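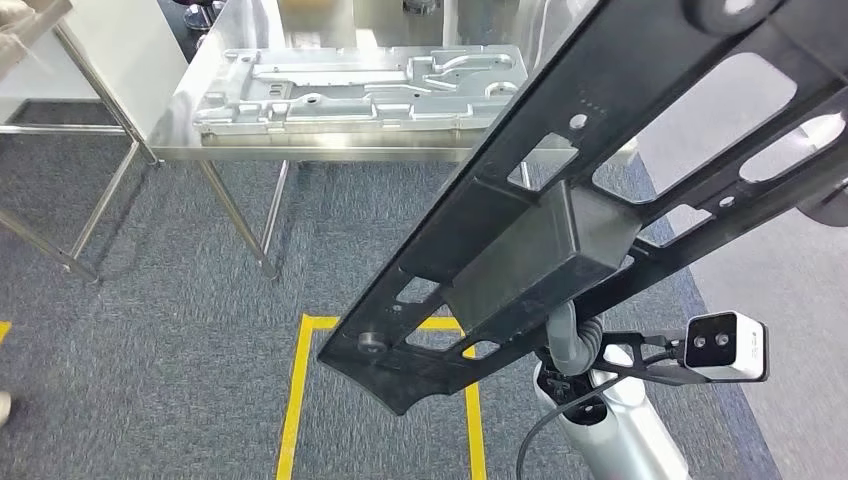 1/ Long-distance relationships get treated as a problem of feeling. Most of the failures I've seen were scheduling failures first. Ours nearly was. We had one fixed point in the week, a long call on our shared night off, and everything hung from it. Picture a long black plate with one gripper clamped near the middle and the lower end hanging over the carpet. The grip can be fine and the far end still has nothing under it. Our far end was the four days after the call.

2/ Parameters, so you can judge if any of this applies to you. Two adults, one in Korkano, one in Idivau. 1170 miles. One time zone apart. Both employed full time, one on rotating shifts (her). Duration so far: 14 months. No kids, one dog, who lives with me.

3/ I exported our message history after month six. 1542 messages in the last full month. That sounds healthy. I sorted them by type and most were logistics, links, or "you up?" Volume is a bad measure of contact. Don't use it to reassure yourself.

4/ Calls are a better measure, but only if you log who started them and whether they were planned. We had 77 in the period I looked at. Nearly all the bad ones were unplanned and began after 11 pm her time. Tired people argue about tone.

5/ Change one: no call starts after 10:30 pm for whoever is later. If something is urgent, text the word "urgent" and the rule is off. She has used it twice. I have used it once, for the dog.

6/ Change two: a short call midweek, 15 minutes, hard stop. No relationship topics. What you ate, who annoyed you at work, what the landlord said. I resisted this for weeks on the grounds that it was filler. I was wrong about what filler does.

7/ Change three: the next visit is booked before the current one ends. Tickets, not intentions. The trip home is much worse with an open date.

8/ Money. We each put in the same share of income, which is a different dollar amount. Combined travel budget is $500 a month. Unspent money rolls over. Whoever travels doesn't pay for dinner. We keep it all on a shared sheet called Sunda, after a hostel where we had the first real fight about money.

9/ Visits need a boring day. Our first four were booked solid, with restaurants every night (Henríquez twice, good, loud) and friends each afternoon. We learned nothing about living together from any of them. Now one full day is laundry, groceries and sitting in the same room not talking much.

10/ Disagreements. We stopped having them by text. The protocol is: name the topic in one line, give a time for the call, stop typing. It feels cold for the first month. Expect that.

11/ I got the one-line format from Sneha Dhillon, who did long distance for three years before I'd tried it for three weeks. Hers is stricter. She allows only nouns. "Rent." "Your brother." I find that alarming to receive and haven't adopted it.

12/ End date. You need one, even a bad one. Ours was July, then it slipped when her transfer was delayed. A slipped date is still easier to discuss than no date. We moved it on the sheet, wrote the cause next to it, and set a day to review it.

13/ Several people asked for the sheet. I'll post a blank copy once I've taken our salaries out of the formulas. The rollover column is broken for anyone paid every two weeks, so fix that before you use it.

38 replies · 212 shares · 904 likes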